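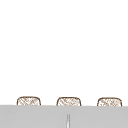 Manedside Residents' Forum
Allotments and Open Spaces
Topic: Revised watering rules at the Ostimham site

Angus Morrison (moderator)
Posted 16/12/2025
Members are advised that the revised watering rules for the Ostimham site will take effect in June. Hosepipes may be connected to the standpipes before 9 am and after 6 pm only. Cans may be filled at any hour. The metered bill for the past year came to £684, against £673 the year before, and the site has 100 plots. Comments are invited in this thread and will be put to the parish office.

plot_holder_north
I wish to record an objection. The increase amounts to £11 across the whole site. A restriction on hosepipes appears out of proportion to that sum, and it will fall most heavily on those who work shifts and can attend only at midday.

Pandthorpe_Lane
I support the rules as drafted. The difficulty last summer was pressure, and the bill is a secondary matter. When two hoses were running at the lower gate, the standpipe at the top of the slope gave almost nothing. I carried water from home on several occasions.

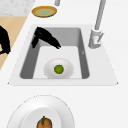
I would ask only that the evening period begin at 5 pm, as the gates are locked at dusk and the spring and autumn evenings are short.

plot_holder_north
The point about pressure is accepted — it was not mentioned in the notice. Could a second standpipe be considered instead? Skinner quoted £268 for the one at the Pandthorpe end.

Angus Morrison (moderator)
That quotation excluded the trench, and it has lapsed. A new one has been requested. The earlier start of 5 pm will be put forward with the other comments.

leeks_and_onions
With respect, the rules already in place are not enforced. Sprinklers were left running unattended on at least two plots. I see little value in adding to a list that is not read.

Pandthorpe_Lane
I cannot agree. Fixed hours are far easier to check than the present wording, which asks members to use water "with consideration".

Angus Morrison (moderator)
Reports of unattended sprinklers should be sent to the site office with the plot number. The thread will remain open until the new quotation is received.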